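Penell
December 8, 2018

Notes from a week on the bin-picking planner, mostly for my own benefit. Short thread.

The symptom: with one part left in the bin, the planner times out. With a full bin it is fine. Gijs Vandenberghe saw it first and filed it as a perception fault. I believed him for two days.

Perception was fine. The segmenter finds a lone part against a speckled floor without trouble, provided the depth filter is not set to swallow anything close to the floor plane. Ours was, by 6 mm. Fixed, and the timeouts carried on.

The real cause was the collision model. We had wrapped the hand in one fat convex hull so that the cable loops were covered. Down near the floor, that hull touches a wall in nearly every wrist orientation. 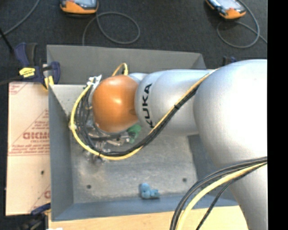 With a full bin the hand never goes that deep, so the hull costs you nothing. With the last part it throws away almost 2000 of 3000 sampled grasps before the arm planner sees any of them.

Setsuko Hirano suggested splitting it: tight meshes for the fingers and palm, a padded capsule chain for the cables. The chain is allowed to brush the bin wall at low speed and nothing else. Fingers are allowed no contact except with the target.

Cost: the check is slower per grasp. We got that back by sorting candidates on wrist clearance first and stopping at 15 valid ones. Ranking by grasp quality happens after that, on the short list.

Sorting on clearance does bias you towards near-vertical approaches. Ákos Hegedűs dislikes this and has a point for flat parts – there is a flag to turn it off.

Still open: the bin pose is read once at start-up. If someone knocks the bin, every wall check is wrong by the same offset and the log looks perfectly healthy. Mayu Fukuda is writing a re-fit of the rim between cycles, due in January.

The split model is merged in Wiko. The old hull stays available under its old name until Misaki Yoshida has moved her configs over. Please don't start new ones with it.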